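Simulated arm learns to sort small parts, Plinow group says

23rd August

No real robot touched, not yet anyway. The Plinow group has put out first results for Melovier, its method for teaching an arm to pick up small parts, and so far all of it happens in a simulated room.

Idea is simple enough. Let the arm practice in software, change the layout of the parts every run, keep only the attempts that end with a part gripped and lifted. Then train on those. The group says 2000 kept attempts were enough for the policy to handle layouts it hadn't seen. An older version, shown in April, needed 3399 and still dropped the smallest pieces.

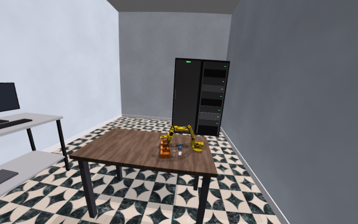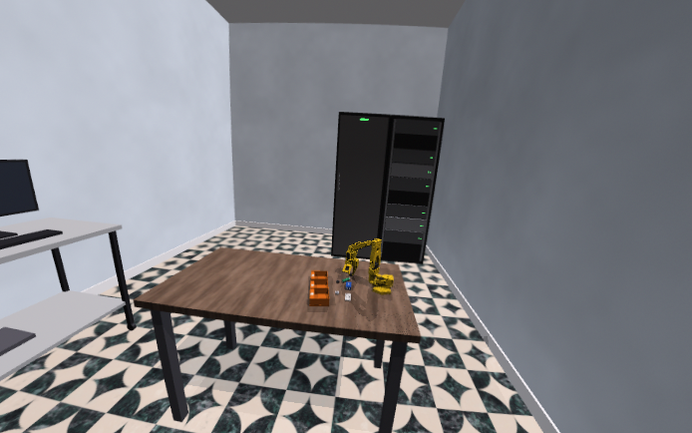

Rendered views from Melovier: the yellow arm at its table, small objects within reach.

Gerd Lenz, who wrote most of the simulator code, says the gain comes from how failed grasps get thrown out. Earlier the system kept near misses too, and the arm picked up bad habits from them. "It learned to nudge things. We didn't want nudging," he said.

Training now takes 2 days on the group's own machines. Lenz wants that down, mostly so people can try an idea and see teh result the same week.

Not everyone's sold. Meinrad Rüegg of Grabner, a parts handling firm that has followed the work, points out that friction and lighting are a lot kinder in software. He wants to see a hardware run before he changes anything on his lines. Fair point, says Lenz.

Hardware test is next: 50 trials per part type, on a bench at Stukora. No start date given. Code to be released after that, the group says, along with the saved attempts and the room files, wich other labs have been asking for.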